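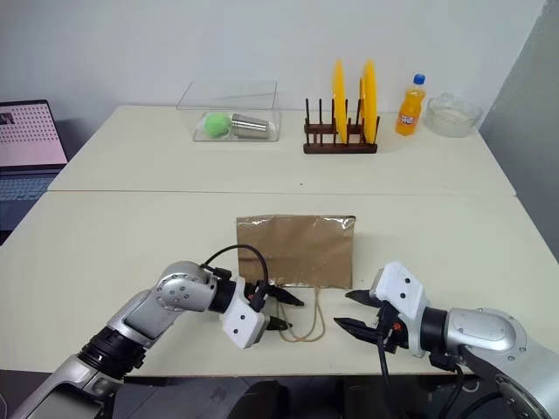
Hallo zusammen, ich melde mich wegen des Lagerbestands in Kodadine, der bei uns seit dem letzten Lieferanten-Import völlig verrutscht ist. Am besten lässt es sich an den Tragetaschen erklären, denn da ist es mir zuerst aufgefallen: einfache braune Papiertüten mit Henkeln, so eine, wie sie da flach auf dem hellen Tisch liegt, Artikelgruppe Verpackung, eigentlich der langweiligste Artikel im ganzen Shop. Laut Lieferschein von Moreira müssten davon 2.723 Stück im Lager sein. Kodadine zeigt mir: 2. Und weil 2 natürlich weit unter dem Meldebestand liegt, hat das System über Nacht brav eine Nachbestellung vorbereitet. Die habe ich zum Glück noch erwischt, bevor sie rausging!

Betreff: Bestand nach CSV-Import falsch, Nachbestellung wird ausgelöst
Eröffnet: 11. Dezember
Priorität: hoch (bitte wirklich, wir stecken mitten im Weihnachtsgeschäft)
Bereich: Lager / Import
Filiale: Turberg

Was ich gemacht habe

Eigentlich dasselbe wie immer. Die Bestandsdatei von Moreira heruntergeladen, in Kodadine auf Lager, Import, Bestände überschreiben gegangen, Datei ausgewählt, Vorlage "Moreira Standard" genommen, Vorschau kurz überflogen, bestätigt. Keine Fehlermeldung, grüner Haken, alles prima. In der Vorschau sieht man leider nur die ersten Zeilen, und die waren unauffällig (das sind die Geschenkbänder, davon haben wir nie besonders viele).

Gemerkt habe ich es erst an der Kasse. Wir arbeiten vorne im Laden mit Gurnside, das zieht sich die Bestände aus Kodadine, und plötzlich kam beim Verkauf der Hinweis, der Artikel sei nicht in ausreichender Menge vorhanden. Hinter mir im Regal stapelten sich die Kartons bis unter die Decke. Ich habe den Verkauf dann von Hand freigegeben, aber das geht nur mit Filialleiterkennung, und mit der will ich nicht den ganzen Tag an der Kasse stehen.

Was ich schon probiert habe

Abmelden, anmelden, Browser-Cache geleert, anderer Browser. Kein Unterschied.

Abgleich mit Gurnside von Hand angestoßen. Läuft durch und überträgt den falschen Bestand gleich noch einmal, also an der Kasse liegt es schon mal nicht.

Dieselbe Datei ein zweites Mal importiert. Wieder 2 Stück. Immerhin ist der Fehler zuverlässig.

Bestand der Tragetaschen von Hand korrigiert. Das klappt und bleibt auch stehen, solange ich nichts neu importiere. Als Notlösung okay, aber kein Zustand.

Dann habe ich die Artikelliste nach Bestand sortiert und mit der Datei verglichen. Betroffen sind 11 Artikel, alles Sachen, von denen wir richtig viel haben: Tragetaschen, Seidenpapier, Etiketten und solches Zeug. Alles unter 1.000 Stück stimmt, jeder einzelne Wert. Da wurde ich dann hellhörig.

Nachtrag, selber Tag, nach der Mittagspause

Ich habe die Datei jetzt mal im Texteditor aufgemacht statt in der Tabellenkalkulation (hätte ich gleich tun sollen, ich weiß, steht ja auch in eurer Hilfe). Und siehe da: Moreira schreibt die Mengen neuerdings mit Punkt als Tausendertrennzeichen. In der Datei vom Juni, die ich noch im Archiv hatte, standen die Zahlen ohne alles, einfach Ziffern hintereinander. Jetzt steht dort 2.723, und Kodadine liest den Punkt offenbar als Dezimalzeichen und wirft alles dahinter weg. Zwei komma irgendwas Tragetaschen, abgerundet zwei. Das würde auch erklären, warum die kleineren Mengen alle in Ordnung sind - da gibt es ja keinen Punkt.

Gegenprobe: Ich habe in einer Kopie der Datei bei den Tragetaschen den Punkt gelöscht und nur diese eine Zeile importiert. Ergebnis stimmt auf die Tüte genau. Danach habe ich den Punkt wieder eingesetzt, nochmal importiert, und der Bestand war wieder im Keller. Für mich ist die Ursache damit klar, aber ihr kennt euer Programm natürlich besser.

Meine Fragen an euch

Kann man in der Importvorlage irgendwo einstellen, welches Zeichen für Tausender und welches für Dezimalstellen steht? Ich habe unter Vorlage bearbeiten nur Feldtrenner und Zeichensatz gefunden. Unsere Spracheinstellung steht auf Deutsch, da hätte ich ehrlich gesagt erwartet, dass der Punkt richtig verstanden wird.

Könnt ihr eine Warnung einbauen, wenn sich ein Bestand beim Import dermaßen stark ändert? Ein kleines gelbes Dreieck würde mir schon reichen!

Und ganz dringend: Wie halte ich die automatische Nachbestellung an, ohne sie für alle Lieferanten abzuschalten? Ich habe sie im Moment komplett deaktiviert und muss jetzt jeden Morgen selbst durch die Liste. Wenn da einmal rund 1.000 Rollen Seidenpapier zu viel anrollen, weiß ich nicht, wohin damit, unser Lager in Turberg ist nämlich wirklich winzig.

Nachtrag nach eurem Rückruf

Danke für die schnelle Hilfe, das ging ja flott! Ich schreibe es hier kurz rein, damit es im Ticket steht und ich es beim nächsten Mal wiederfinde.

Die Einstellung gibt es tatsächlich, sie sitzt aber nicht in der Vorlage, sondern beim Lieferanten selbst: Stammdaten, Lieferanten, Moreira, Reiter Datenaustausch, ganz unten "Zahlenformat". Dort stand "international", und das gewinnt gegen die Spracheinstellung des Programms. Auf "deutsch" umgestellt, gespeichert, Datei unverändert neu importiert. Alle betroffenen Artikel stimmen jetzt wieder mit dem Lieferschein überein. Gurnside hat die Bestände beim nächsten Abgleich übernommen, und die Kasse meckert nicht mehr.

Die Nachbestellung kann man im selben Reiter pro Lieferant pausieren. Für Moreira lasse ich die Pause noch drin, bis ich einen normalen Nachtlauf gesehen habe, für die anderen ist sie wieder aktiv. Den Bestellvorschlag mit den Tragetaschen habe ich gelöscht.

Offen ist von meiner Seite noch die Warnung in der Vorschau. Ihr habt gesagt, das nehmt ihr als Wunsch auf - bitte vergesst mich da nicht. Außerdem wäre es schön, wenn auf der Hilfeseite zum Import ein Hinweis auf diesen Reiter stünde, ich hätte dort unten im Leben nicht nachgeschaut.

Bei Moreira frage ich noch nach, ob das neue Format so bleiben soll oder ob da jemand aus Versehen einen Haken gesetzt hat. Falls sie wieder zurückstellen: Zahlen ohne Punkt liest Kodadine mit der deutschen Einstellung genauso richtig, das habe ich mit der alten Juni-Datei im Testmandanten ausprobiert.

Das Ticket lasst bitte bis nach dem Nachtlauf offen, ich melde mich dann und ihr könnt es schließen.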